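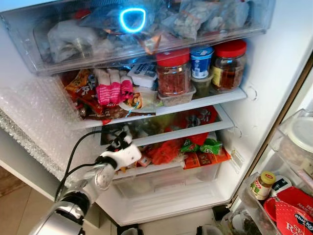 Muchen Qiu wrote on the tracker that the set would be more use to her with the rejected blows left in, and that a file of clean curves teaches a grader very little about coughs. The rejected blows are back as of this release. They carry `accept = 0` and a reason code, and they are in the main table with everything else.

# Pratgate Spirometry Curves

Forced expiratory blows from children and adults, with the raw flow signal and a quality grade from two readers. Release date: September 10, 2019.

## Contents

The set holds 3176 blows recorded at 9 clinics. There are 4 files:

- `blows.csv` -- one row per blow
- `flow.bin` -- flow signal, little-endian 16-bit integers
- `sessions.csv` -- one row per visit, with age band, sex and standing height
- `codes.txt` -- reason codes for rejected blows

Rows in `blows.csv` point into `flow.bin` by byte offset and sample count. Offsets start at zero. The order of rows is random and says nothing about the order of visits.

## Fields in blows.csv

| Field | Type | Notes |
|---|---|---|
| `blow_id` | text | unique |
| `session_id` | text | links to `sessions.csv` |
| `offset` | integer | bytes into `flow.bin` |
| `n` | integer | samples |
| `fev1` | decimal | litres, as printed by the device |
| `fvc` | decimal | litres, as printed by the device |
| `bev` | decimal | back-extrapolated volume, litres |
| `accept` | 0 or 1 | final decision |
| `reason` | text | empty when `accept = 1` |
| `reader_a`, `reader_b` | text | grade before discussion |

`fev1` and `fvc` were copied from the device report and have not been worked out again from the signal. Small differences are to be expected if you integrate the flow yourself, mostly from the choice of time zero.

## Recording

All clinics used the Doltex desktop spirometer with a disposable mouthpiece and nose clip. Calibration was checked with a syringe before the first visit of each day. Room temperature and pressure were entered by hand at Furnier and read from the device elsewhere, so the Furnier corrections should be treated with more care. Two typing errors in pressure were found in the January check and put right; the old values are not kept.

Patients sat upright. Younger children were shown the device's own incentive display. Whether it was switched on is not recorded for each blow, and we can't recover it. 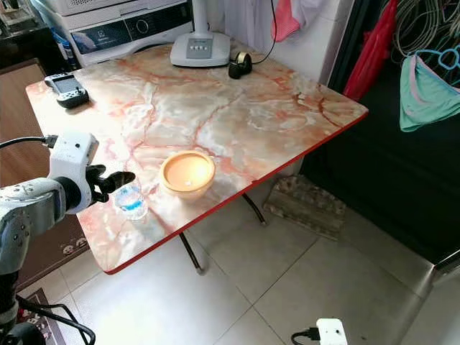 Lung volumes in this set are all exhaled volumes. Residual volume cannot be measured by spirometry and there is no column for it, though we are asked for one fairly often. A blow to FVC empties the lung only as far as it will go, and what remains is comparable to the blue liquid at the bottom of the glass cup on the table: present, but outside anything that was poured out and measured. If you need total lung capacity, you need plethysmography or gas dilution, and neither was done. Please don't estimate it from `fvc` and report it as measured.

## Grading

Each blow was shown to both readers in Effiong, with the volume-time and flow-volume curves side by side. Readers saw age band and height. They did not see the diagnosis, the clinic or each other's grades. Where they differed on `accept`, they met and agreed a final value. The grades from before the meeting are kept and should be used for any work on agreement.

The reason codes are:

- `LATE` -- slow or hesitant start
- `COUGH` -- cough in the first second
- `STOP` -- early end, no plateau
- `GLOT` -- glottic closure
- `LEAK` -- volume drift or a leak at the mouth
- `OTHER` -- free text was given but has been removed

Only one code is stored per blow. Readers were told to give the earliest fault in the signal,

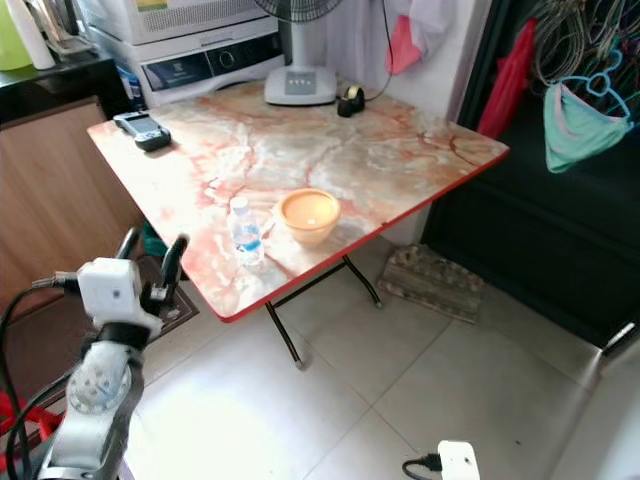
so a blow that starts late and also ends early will be listed as `LATE`, and `STOP` is under-reported as a result. Anyone training a detector for early ending should go back to the signal for this, at least for the youngest age band, where both faults are common in the same blow.

`LEAK` was used unevenly. Reader A gave it for any downward drift at the end of the volume curve; reader B wanted a clear step. The written guide did not settle this and still doesn't.

## Known problems

- Some sessions have a single blow. Repeatability cannot be worked out for these.
- Height was measured in shoes at one clinic. The affected rows have `height_flag = 1`.
- The flow signal is clipped in a few very strong adult blows. Peak flow is too low in these and `fev1` is probably not affected.
- No reference equations are applied. Percent predicted values are left to the user -- please state which equations you used.

## Splits

No official split is given. Split by `session_id` or, better, by clinic. Splitting by blow puts curves from one patient on both sides and will flatter the result.

## Use

For research on signal quality and teaching of test technique. The set has not been checked for use in diagnosis or in setting treatment. Corrections go to the tracker with the `blow_id` in the title.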